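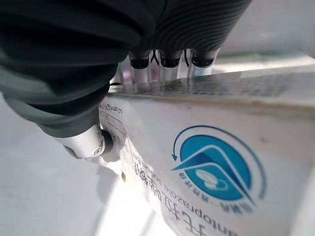
How many examples does a robot need before it can pick something up by itself? Fewer than you'd fear if they're good ones, and more than you'll ever have the patience to collect if they're all the same.

I've been at it all week, so I have opinions. The job at Ivley is simple to explain to my mum: somebody steers the arm, the arm does the thing, the computer keeps a record of every twitch and every bit of video, and later on the model learns to copy it. We call each go an episode. I did 21 of them before lunch on Thursday and my shoulders knew all about it by teatime!

This week was medicine boxes. I thought they'd be a doddle after the bananas (don't ask), but a cardboard box is a funny thing to hold. Squeeze too gently and it slides off down the thumb, squeeze too hard and the sides bow in and you've got a sad box for the rest of the day. The pantoprazole one has been my favourite, mostly for its big blue logo, which I can spot on the wrist view whichever way up the thing has landed. Thumb on one side, three fingertips on the other, and off we go.

Siiri Jõgi set the rules for the session and she is strict, bless her. Turn the box between goes. Move the start point. Don't always come in from the left just to suit yourself. I was coming in from the left every single time, of course, and hadn't noticed until she played me a batch back to back. It looked like the same clip over and over. So 2 hours of that went in the bin, and I had a biscuit and started again.

The other thing I've had to unlearn is tidying up my mistakes. If I fumble the grip and then recover, we keep it and tag it, and the model gets to see what getting out of trouble looks like. If I fumble and just sit there swearing, we don't.

Glare is the current headache. Shiny metal fingertips plus a white box plus a bright table, and bits of the close-up go nearly white. Roland Haworth wants to leave it in, on the grounds that the Worku site will be just as bright. I'd like a blind. We're going to do 4 batches each way and compare, so I'll report back.

Next up is bottles with those push-and-twist caps. I can barely open them with my own hands, so wish me luck.

Comments

Kadumeck: Do you throw away the dropped ones as well, or do those get a tag?

Post author: Tagged and kept if I go back and pick it up, binned if I leave it there.

Durnberg fan: Team blind. Also I would like to hear about the bananas please.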